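The Furlow Binder

Back in stock from September, sizes XS to 4XL

We've been making the Furlow in our Skalville workroom for four years now, and it's still the thing we get the most letters about. It's a half-length chest binder for trans, non-binary and intersex people, or for anyone who'd like a flatter chest under a shirt and still wants to breathe, bend and run for the bus.

The front is a double panel, firm but smooth, and the back and sides are a single layer of stretch. That's a change from the old pattern, which was firm all the way round and (we'll admit) a bit of a wrestle to get on! Nayeli Trujillo redrew it after a winter of fittings with people from the Otgate drop-in, and she moved the side seams back so they no longer rub under the arm. I wore the sample for a whole afternoon of stocktaking and forgot I had it on. 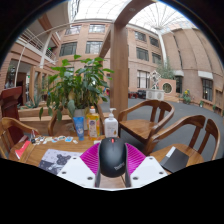 Colours are black, oat, clay and a deep brown we've called Haque. The four shades are all matt, so they don't shine through a thin top. If you fall between two skin tones, send us a note and we'll post you fabric swatches free of charge.

Measuring

Use a soft tape over bare skin or a thin vest. Measure round the fullest part of your chest, then round the ribs just underneath, and compare both with the chart. If they land in different sizes, go for the larger one. Please don't size down for a flatter look - it makes the binder roll up at the hem and it's no good for your ribs.

Wearing it

Eight hours at most, and never to sleep in. Take it off if anything hurts, tingles or feels short of breath. If you've had chest surgery, or you have a heart or lung condition, have a word with your doctor first.

Washing

Cool hand wash, dry flat, no tumble dryer.

Details

Item no. 274 (half length)
Item no. 315 (full length, same front panel)
Plain packaging, with only our initials on the return label
Exchanges are free on unworn binders, and you can choose any name you like for the parcel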